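**Gollo** is a seed-and-pit game for two players, played mostly in the hill town of Brurnow and in the farming villages that lie along the Dramani road to the south. It belongs to the large and much-loved family of games in which small counters are dropped one by one around a board, and anyone who has played one of its cousins will feel at home within a few minutes, though perhaps not for long after that. The word *gollo* is used for the game, for the board, and in some households for the long afternoon one loses to it.

## Name

The origin of the name is not settled. Older players in Brurnow connect it with a local word for a hollow worn into stone by water, and that would suit the shape of the pits very well. Yaw Yakubu, whose notes on the games of the district are still the fullest account in print, preferred to link it to the sound of a seed dropping into a deep wooden cup. He wrote very fondly of that sound, and it may be that his fondness carried him a little further than the evidence did.

## Board and seeds

A full board has two rows of seven pits, with a larger pit at each end called the granary. Boards are carved from a single plank and are often left plain on top, with whatever decoration there is kept for the underside, where only the owner sees it. Children very often do without a board altogether and scoop the pits out of packed earth beside the house.

The usual seeds are gray, hard and nearly round, and they grow smoother and darker with handling. A set that has been in a family for two or three generations has a shine that new seeds never have, and people who own one can be quite shy about lending it. Dried beans, pebbles and buttons are all accepted in friendly play.

## Rules

Each small pit starts with four seeds. A player picks up everything in one pit on the near side and sows the seeds to the right, one to a pit, passing over both granaries. If the last seed lands in a pit on the opponent's side and brings it to two or three, those seeds are taken and put in the player's own granary. The turn then passes across the board.

Two further rules give gollo its character:

- **The guest rule.** A player whose opponent has no seeds left must, if it can be done at all, make a move that gives the opponent something to play with. Leaving a guest hungry is considered poor manners, and under the Brurnow rules it also loses the game.
- **The sleeping pit.** Once in each game, a player may lay a hand over one of their own pits and name it asleep. It cannot be sown from, sown into or captured until that player's next turn.

Choosing when to put a pit to sleep is the part that beginners find hardest, and it is also the part that experienced players will happily argue over well into the evening — usually with the board long since cleared away and the tea gone cold.

## Regional forms

On the Dramani road the game is played faster, the sleeping pit is unknown, and a capture may run backward through several pits in a row. Visitors from Brurnow tend to find this alarming at first. A third form, sometimes called short gollo, uses rows of five pits and is taught to young children, who are allowed to count out loud. In the full game, counting out loud is frowned on, and so is touching the seeds in a pit before deciding to move them.
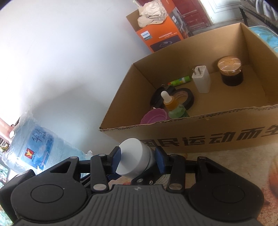

## Revival and organized play

By the time Adwoa Tsikata began visiting Brurnow to record the rules, the game had slipped out of most schools and was kept up largely by older people on their porches. She sat with anyone who would have her, lost a great many games by her own cheerful account, and wrote down 220 openings along with the names people gave them. Her collection was later printed by the small Gulluvico press in a run of 400 copies, and a good number of those seem to have ended up in kitchens, judging by the state in which they turn up secondhand.

The Brurnow open meeting is held each September after the harvest. The largest one so far drew 1,097 players, and the final was moved outdoors so that everyone could hear the seeds fall. A smaller gathering for children takes place on 6th February, when short gollo is played in the morning and the winners are invited to try the full board after lunch.

## See also

- Sowing games
- Brurnow harvest customs
- Dramani road villages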